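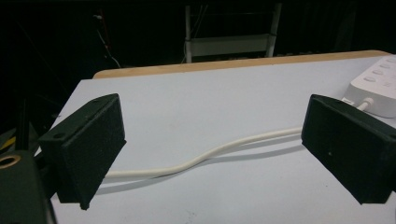 Hand-held gripper, black block fingers open, white cable behind. View from the gripper camera.

Notebook - gripper comparison, cable task
February 16, 2023

Goal for this block: decide which finger set goes on the hand-held tool for the cable work. Candidates are the black block fingers and the narrow Pliveck fingers Corentin ordered in September. Same camera, same mount, same exposure for both.

Block fingers first. Main complaint from Heather was that they hide too much of the workspace. Checked this on the live view. Fully open there is a wide clear gap of tabletop between them and the cable can be followed through it, but it goes out of sight behind both fingers. The left one takes up more of the view than the right. Either the camera is not centered or the mount has a small yaw. Measured the bracket against Fergus's drawing and could not find an error, so I am leaving it alone until the second bracket is printed.

Grip on a round cable is good. Pull test with the hanging scale, cable clamped at the far end: block fingers slip at 257 g, Pliveck at 170 g, same trigger position. Only one cable diameter tried. Jawad thinks the Pliveck pads need breaking in. Possible, but I would want to see the numbers.

Approach angle matters more than I expected. With the tool tilted, the lower corner of the block finger gets to the table well before the flat face is down at cable height. Closing from there pushes the cable ahead of the finger. Keeping the tool closer to upright fixes it, at the cost of a worse view of the plug end. The Pliveck tips are thin enough that tilt makes little difference.

Exposure: white table against the dark background is a bad case for auto. Locked it at 3000 us. Table keeps some detail, the shadow under the cable is still soft but usable, and the background goes nearly black. Kirsty's tracker latched onto the shadow in place of the cable twice at the old setting. Have not rerun it on the new one.

Demos recorded: 55 with the block fingers, none yet with the Pliveck set. Stored under Undville/cable on the Crichton server.

To do
- Same number of demos with Pliveck fingers, same cable, same start poses
- Repeat pull test with a thinner cable
- Ask Fergus for a block finger with the lower corner cut back about 3 mm
- Kirsty to rerun tracker at locked exposure

Leaning toward the block shape with the corner removed - will decide after the thin cable test.

(added later, K.B.) Tracker rerun is queued. Please don't move the exposure again before I have the results.

2 comments | 0 shares

This site uses cookies to keep you logged in. Accept | Settings

Tremanberg Manipulation Lab - internal notebooks | Contact | Back to top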